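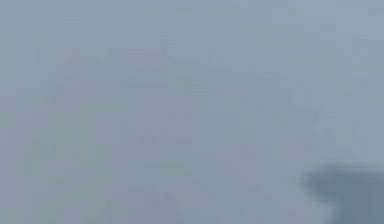
Inside the practice house, Ilum open day, January 7, 2021

What a Robot Taught Me About Tidying Up

I write about closets. I get invited to closet things. So when Ilum asked me to their open day at the Flastimley building, I assumed there had been a mix-up with the mailing list, and I went before anyone could fix it.

Ilum is working on a household helper called Salian. Before Salian is allowed near a real sock, it practices in a computer-drawn house, which you watch on a screen while eating a free muffin. The house has furniture and it has clutter, and the arm has to deal with both. Rekha Kotian, who ran our session, told us it had been through 3,807 practice rounds by that morning. I have cleaned my own kitchen fewer times than that and with less patience.

I came for the muffin and left with three pages of notes. Most of them work fine if the only robot in your home is a coffee maker with a timer.

Clear a lane before you clear the surface

The first thing Rekha's team looks at is how the arm gets in and out. What it's supposed to pick up comes later. People do this backward. We shuffle the stuff on top of a dresser for years and never ask why the thing we want is always behind the thing we don't.

Try it on one surface tonight. Stand where you normally stand, reach for whatever you use most, and notice what your sleeve touches on the way. Move that. You may leave everything else exactly where it is and feel virtuous anyway.

If you keep knocking over the same object, stop apologizing to it. Either it moves or you go around it for the rest of your life.

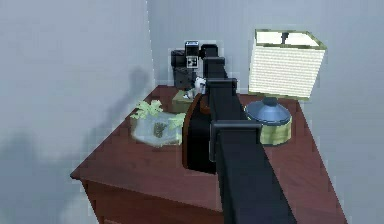 Nightstands are where good intentions go to collect dust. Mine holds a lamp, a glass of water, two books I'm pretending to read and a tube of hand cream from an earlier administration. The one in the practice house wasn't a lot better. The lamp was on the right and a leafy green plant in a square glass vase was on the left, and the arm had to go up between them to get anywhere near the back corner, with the lamp base right beside its big joint. I have made that same reach in the dark, with worse results.

My rules for a nightstand, revised on the train home:

Put tall things at the back or the sides. A lamp counts as tall. So does a stack of books, eventually.

Anything you reach for half asleep goes in front. Glasses, phone, tissues. Put nothing with water in it between you and them.

Small stuff at the back gets a tray or gets evicted. A shallow dish costs next to nothing, and you can lift the whole collection off in one go when you dust.

Leave one bare patch about the size of a paperback. You'll fill it by Sunday. Clear it again.

Learn the room from the doorway

One of the other visitors (tall man, strong opinions on vacuum bags) asked why so much of the demonstration was spent wandering around looking at walls. Rekha said that finding your way is part of the job. A helper that can fold a towel beautifully but can't find the bathroom is of limited use. I have had houseguests like that.

There's a cleaning tip in it. Before you pick up a sponge, stand in the doorway and look at the room for a full minute. Do it with your hands empty. You'll notice the cobweb over the door, the scuff along the baseboard and the bag for the thrift store that has been waiting by the wall so long it qualifies as furniture. From the middle of the room you see only what's nearest, and you'll spend your whole half hour on it.

I do the bathroom this way now. Doorway first, then mirror, then counter, then floor.

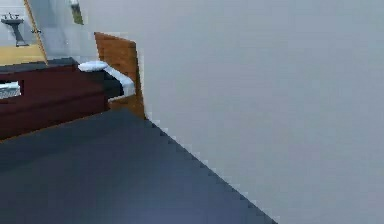 Going top to bottom matters more in a bathroom than anywhere else, as anyone knows who has mopped and then remembered the mirror. Wipe the glass with a barely damp microfiber cloth and follow with a dry one. Skip the spray if you can. It drifts onto the counter and dries into a film that catches every hair in the county.

For counters, the fewer bottles the better. Put the daily ones in a single bin that can be picked up with one hand, and put the rest in the cabinet. If the cabinet's full, take everything out and check dates. I found sunscreen in mine that had outlived the vacation, the suitcase and the airline.

Towels want a bar or a hook of their own. Hung over the edge of something else, they stay damp and start to smell like a pond.

Pick up by kind, then by place

Over coffee I asked how a machine decides where an object belongs. Apparently somebody has to tell it. Ilum keeps a list, around 500 household items, each with a home. I asked to see the entry for "drawer of miscellaneous cables" and was told it was under discussion.

You don't need a list that long. You need one for the 14 or so things that are always in the wrong room. Write them on a card, write down where each one lives, and tape it inside a cupboard door where the rest of the household can claim not to have seen it. Mine begins with scissors.

When you tidy, carry a basket and gather by kind. All the cups. Then all the paper. Then all the chargers. It goes faster than shuttling each item home, and you only visit the kitchen once. The kitchen is dangerous. There's cheese in it.

Then do the seats. Chairs collect things because they're at exactly the right height for a person who means to deal with it in a second.

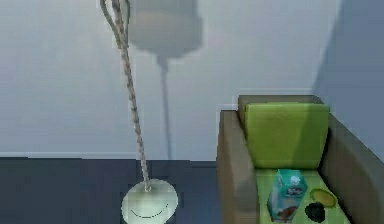 Food comes off the upholstery first, always, even if you're in the middle of something else. Scrape or lift anything soft with a spoon, working from the outside in so you don't spread it. Blot with a white cloth and cool water. Rubbing just drives it down into the cushion, where it will wait for company. Check the care tag before you use anything stronger, and test it on the back where only the wall will know.

Pull loose cushions off once a month and vacuum underneath with the crevice tool. Flip them if they flip. Coins you find are yours; that's settled law in my house.

Floor lamps get forgotten because they look clean from a distance. Dust the shade with a dry paintbrush, run a cotton sock down the pole, and tip the base a little to get the fluff along the edge. Unplug it first. A fancy pole with twists in it needs a soft toothbrush and a radio program.

One more from my notes

Rekha said that when Salian makes a mess of a task, they slow it down and try the same thing again with fewer objects. I tried this on the hall closet, which holds a Dranmont shelf unit I have never once seen the back of. I took out half, put the other half back properly, and left the first half in the hall overnight. It's still there, but I can reach the umbrella.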